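Course handout, Unit 6: Household manipulation, sorting small articles
Prepared by Archana Rana. Revised Mon 31 August

Read before the lab. The question for this unit is whether a two-finger machine can do the small tidying chores of a bedroom or kitchen without supervision. The short answer is that it can do parts of them.

Rigid objects of known size are mostly solved. In the June trials at Kilholm, a cup was picked up and set down correctly 70 times in a row. Strung objects are a different matter. A bracelet has no fixed shape, its beads roll under a finger pad, and one strand pulled from a pile brings its neighbors with it. The chore considered below is separating bracelets held in a shallow tray, on a table covered with a wrinkled printed cloth. The cloth matters for two reasons: its gloss returns stray highlights to the camera, and it may slide when a finger presses on it.
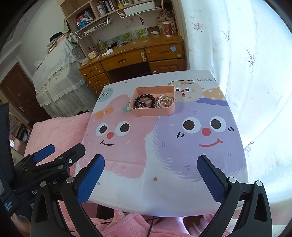
Pankaj Upadhyay objects that the tangle is the wrong thing to worry about. In his view a planner that pulls one strand slowly and stops when the load rises will get most of them apart, and the real cost is time: 37 seconds a bracelet is no use to anyone with a full drawer.

Both points stand. Slow pulling works on elastic cord but says little about clasps. Pearl strands are also hard to segment, as adjacent beads look alike and the crossing order is hidden - a top view alone will not settle it.

For the lab, use the Bundia set (over 400 demonstrations). Report drops and snags separately. A strand left partly in the tray counts as a snag.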